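Sandwood hand cream: worth switching for winter?

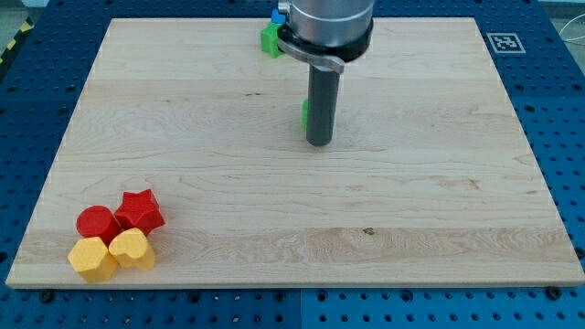

Pale wood board on a blue metal table

skilen_fan20
Two weeks into the Sandwood hand cream and I love it! My knuckles crack every year once the heat comes on, and this is the first cream I've used that doesn't leave me sliding off doorknobs (I put it on at night, and again after dishes). The smell is light, kind of like oats. Anyone else?

grolelgate
Yes!! I finished a 60 ml tube in March and went straight back for another. It's great on elbows too.

drycuticles
Have to disagree. It sat on top of my skin and pilled under gloves. I went back to Chowdary, which is thicker but stays put, and you get 200 ml in the jar.

skilen_fan20
Were you putting it on damp hands? On dry hands it did nothing for me, but on damp it soaks right in.

drycuticles
Tried both. Chowdary still wins for me, sorry! I do like the Sandwood smell better.

grolelgate
Chowdary made my hands itch, so I guess we all just have different skin. Love the jar though, I keep buttons in mine.

pinkmitten
Posted November 6, 2021
Ooh, I've got both at home. Going to do Sandwood on the left hand and Chowdary on the right for 20 days and I'll post how it goes. So excited for this!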